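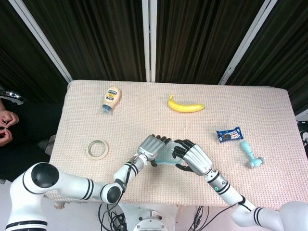 Two-handed holds: getting a pair of arms to share one small tub

Workshop > Robotics > Arms and hands
14 comments | 37 shares

One arm picking up a banana is fun. Two arms holding the same thing at once is where it gets really good, and it's much more doable in a shared workshop than I'd expected when Ewan Trevaskis and I started on our bench, which everyone here calls Tratetti. I'm assuming you already have both arms moving under their own controllers and a hand on each that opens and closes on command. If you've only got one so far, do the single-arm pages first and come back!

Set up the table

Put a knitted cloth over the top. We tried bare tabletop for weeks and every small thing skated off the moment a fingertip brushed it. A fine knit in a pale colour grips nicely and doesn't throw glare back at the camera. Hang something dark and plain behind the table too. Ours is brown curtain on a metal frame, and it hides a whole workshop's worth of distractions.

Let the cables drop over the front edge and tie them in two bundles, one either side of the base. Leave enough slack for full reach, then run both arms slowly to their furthest corners and watch the bundles the whole time.

Pick your object

Start with a small see-through plastic container. It's light, it has two sides to push on, and you can look straight through it to see what the far fingers are up to. It also squashes a bit, so you'll learn about grip force very quickly.

Then put a few other things out so the arms have to work around some clutter. We use a banana, a roll of masking tape, a mayonnaise bottle on its side, a snack packet and a toy hammer. Keep them off the middle of the table for now.

Agree on one zero

Both arms need to share a starting point. Mark a spot in the centre of the cloth with a scrap of tape, bring each hand down to it in turn, and save the position both times. In our software (Sallent, which Pramila Sandhu wrote and keeps improving, bless her) that's the "Pin" button. In yours it may be called base frame or world origin. Peel the scrap off afterwards.

If the two saved points disagree by more than 8 mm, do it again. We got ours down to 2 mm on a good evening and there was cheering.

Close in from both sides

1. Park the hands either side of the tub, palms inward, fingers half open.
2. Set speed to 70 per cent of your normal pick speed. Slower is fine.
3. Bring the left hand in until it touches, and stop it there.
4. Bring the right hand in until the tub just starts to shift.
5. Back the right off by a hair, then close both sets of fingers together.
6. Lift by a very small amount. A finger's width is loads.
7. Hold, and count to ten out loud.

Step 5 is the one to fuss over. Our first go closed the right hand early and the tub shot across the table into the mayonnaise. Send the close command to both from one script, with one clock. Two people on two laptops saying "three, two, one" does not work, though it's a brilliant laugh.

When it goes wrong

The tub tilts: one hand is lower than the other. Redo the shared zero before you touch anything else.

The sides bow in: too much grip. Drop the force on both hands by the same step and try again.

It creeps round during the hold: the fingertips aren't opposite each other. Corey Katene sorted this on his arms by wiping the tips with a damp cloth, which I hadn't thought of at all.

One arm shivers: check the slack in its cable bundle, then the gains.

Keep the stop button where your hand already is. Anyone sitting at the table keeps their hands to their own side of it while the arms are live.

We log every attempt, good or bad, and the folder has gone past 2000 now. Next up is passing the tub from left to right without putting it down, and I'll write that page as soon as ours stops dropping it.

Filed under: two-arm builds, grippers, shared workshop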